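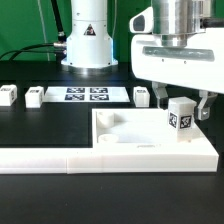

Cell Technician, Tabletop Handling Cell
Wornstead Automation Test Lab
Full time, on site
Reports to: Kerstin Dalen, lab operations

Wornstead is hiring a technician to set up, look after and repair one tabletop robot cell. The cell is used for pick-and-place work with small marked cubes. It has its own room, its own spare parts and its own logbook, and until now it has been kept going by two engineers in between their other work. We want one person who is in charge of it.

The job is hands-on. Most of the day is spent at the table with a hex key, a cloth or a laptop. Some programming is involved, but you will mostly be running and adjusting scripts that already exist.

About the cell

The work area is a black tabletop with a green backdrop behind it. A white arm with a two-finger gripper works over a shallow tray, and the tray sits on a long white base made in segments. The base of another arm stands toward the back of the table. Cubes carry printed square markers on their faces, and a flat sheet with more markers lies on the table behind the tray. The camera software reads those markers to work out where things are. If a marker is dirty, lifting at a corner or at the wrong angle, the position comes out wrong and the gripper closes in the wrong place.

The software that reads the markers and keeps the calibration files is called Fondar. It was written here and the manual is short. You will be trained on it. The run scheduler is Ondrejka, and you will need to know enough of it to stop a run, see why it stopped and start it again.

What you will do

Start of day
Wipe down the tabletop and the tray. Check the fingertips for wear, grit and loose screws. Look over the cables at the arm bases and push nothing -- if a connector looks unseated, power down first. Home the arms, open and close the gripper a few times with nothing in it, and listen. Run the short calibration check against the marker sheet and write the result in the log. The cell should be ready for the first run at 10 a.m.

During runs
You don't have to stand over it. You do have to be close enough to hear it and to reach the stop button without running. When a cube is dropped or ends up on its side, pause the run, put the cube back by hand and note the time. When the same cube is dropped twice, take it out and inspect it. A good share of our grip faults have come down to a scuffed cube or a marker label that had started to peel.

Change of setup
The tray, the holders and the marker sheet get moved when the test plan changes. You will get a one-page layout from the engineer who owns the test. Set the parts to the layout, check the seams along the base with a straightedge, fix everything down, and run the full calibration. After that comes an acceptance run of 100 picks, logged and signed. If it fails, we look for the fault before anyone changes a number in the software. Both engineers have strong feelings on this point.
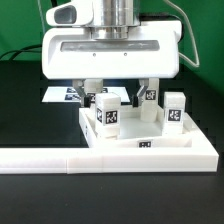
Gripper service
The gripper is the part that needs the most attention. Fingers have to meet square and at the same height, and the pads have to face each other flat. You will replace the pads, set the fingers, check the torque on the finger screws, clean out the dust that collects along the slides, and test the grip on a plain block before a marked one goes back in. The wrist joint above it gets checked for play once a month. Anything inside the arm itself goes back to the supplier under the service contract, and you will be the person who packs it, books it and follows up on it.

Repairs
Common faults are worn pads, a finger knocked out of line by a bad approach, a cable that has been pulled tight by a new motion, a marker sheet that has slid, and a tray that is not sitting flat. Less common ones are a failed sensor, a tripped joint or a brake that will not release. We expect you to handle the first group alone after the training period. For the second group you will work with Tormod Ljungberg, who built the cell and knows its wiring.

Cable routing deserves its own line. Cables run down to the bases and loop along the sides, and they have to have enough slack for every motion in the test plan without hanging into the camera view or the path of the gripper. When a new test is added, you will jog the arm slowly through the whole path and watch the cables the entire way.

Making and marking cubes
Blank cubes arrive in batches. You will print the marker labels, cut them, apply them square to the faces and enter each cube in the register. Label work is slow and a bit dull. It is also where a careful person makes the most difference to the results.

Paperwork
A log entry for every fault, even the ones you clear in a minute. A parts count at the end of each month. A short handover note when you go on leave. Write in full sentences where you can, and put down what you saw before what you think caused it.

What we are looking for

You need:
Experience looking after machines of some kind. It does not have to be robots. People have come to us from packaging lines, camera repair, dental equipment and bicycle shops.
Good hands with small screws and small parts, and the patience to measure again.
Comfort with a multimeter and basic low-voltage wiring.
Enough computer skill to work from a command line using written instructions.
The habit of writing things down at the time.
A willingness to stop a run when something sounds off, including when an engineer is waiting for the data.

It would help if you have:
Worked with a collaborative arm or any two-finger gripper.
Done camera calibration, or printed and used square tracking markers.
Some Python. Reading it is enough.
Used a 3D printer for holders and small fixtures.

A degree is not required. If you have a certificate in mechatronics, electrical maintenance or similar, list it, but the practical trial counts for more.

Training

For the first weeks you will work next to Tormod Ljungberg and Salma Bennani. Salma runs the calibration side and will teach you Fondar. You will get lockout training and the supplier's basic course on the arm before you are allowed to work inside the cell alone. The supplier course is run off site by Zudura, and we pay for it and for your travel.

At the end of the training period you will strip the fingers off the gripper, refit them, recalibrate and pass an acceptance run with Tormod watching and not helping. If you don't pass you can take it again.

Hours, pay and place

Hours are regular days with a half-hour lunch. No nights and no on-call duty. Now and then a supplier visit or a change of setup will keep you late, and you can take that time back the same month. Pay is on technician grade 10, with the step set by your experience. Health coverage and paid leave are the same as for all lab staff, and you start earning leave from your first day.

The cell is in room 452, fourth floor, with elevator access. The room is cooled and the light is kept even, so the blinds stay shut. If you can't work without a window, please think about that before applying. You will have a bench and a desk in the next room, and that one does have windows.

You should be able to stand at a table for an hour or so at a time and lift a boxed arm with a second person. We can adjust bench height and seating, so tell us what you need.

How to apply

Send a resume and a short letter to Siv Viklund in personnel. In the letter, describe one machine you have kept running: what it did, what kept going wrong with it and what you did about it. Half a page is plenty. We read this part first.

Applications close at the end of February. People we want to meet will be asked in for an afternoon starting at 2 p.m. There is a talk with Kerstin Dalen, a look around the cell, and a practical trial at the bench. In the trial you will fit a pair of finger pads, put labels on a cube and find a fault that we have put into a spare gripper. Tools are provided, though you are welcome to bring your own. We pay for the afternoon.

Questions about the work itself can go to Ebbe Lindqvist, who handles the test plan and has done much of the daily upkeep up to now. He is glad to answer by email and would rather explain the job beforehand than have you find out at the bench. Questions about pay, leave or access should go to Siv.

We answer every application, normally by the middle of the following month.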